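# About Tasex

We started as a packing shop in Mutudberg. Kitchen goods mostly – racks, sponges, brushes, small stuff that goes in a box with other small stuff. Still do it. 50 of us now across two shifts, plus the automation side, which everybody here just calls Clendari after the project name.

Clendari is the part people ask about. Short version: the repetitive picking goes to machines, bit by bit, and the people who used to do it teach the machines how. Not outside engineers. Packers. They know how hard you can squeeze a sponge before it pops out sideways.

Teaching is done at a table with hand-held grippers. You do the job, the grippers record it, you do it again. First week is slow and your wrists complain. We pay it at lead rate, same as running a line.

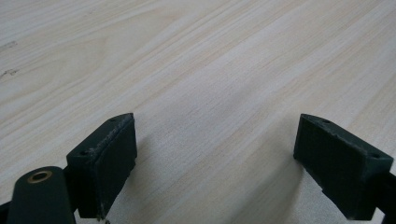 Jhun Pangilinan: I did the night shift for 6 years and my shoulder was about finished. Now I do four hours of teaching and the rest on quality. I miss the radio on the line. I don't miss the lifting. What I'd tell anyone new is ask early what your job will look like after, and get it in writing.

We do put it in writing. Came out of a rough meeting in January when the first cell was announced and folks heard about it from a supplier before they heard it from us. Bad way to do it, we own that. Since then:

- No one is let go over a cell. Hours move, names stay.
- Any new cell gets posted by the time clock 4 weeks ahead.
- Packers can stop a cell. Any packer, any reason, no form to fill in untill after.
- Training hours are paid hours.

Some things got harder too. Line work was social, teaching is quieter. Shift swaps are trickier now that fewer people cover the same station. We're working on it – rotation helps, a second break helped more.

The teaching room is off the main floor, next to Murthy, our oldest line (named after the street the first shop was on). Tasks get picked by the crew, usualy whatever everyone is most sick of. Racks and small items came up top. Awkward to hold, dull to do all day, and every packer has their own way of going at it.

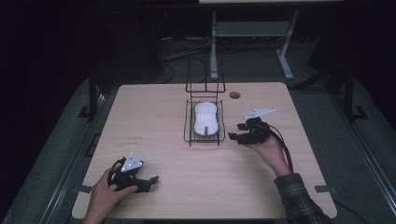 *Rack task, both grippers at the table.*

Want to see it? Come by. Front desk is open from 8 am, call ahead and ask for extension 1535. Jobs are on the board in the lobby, no robot experience needed for any of them.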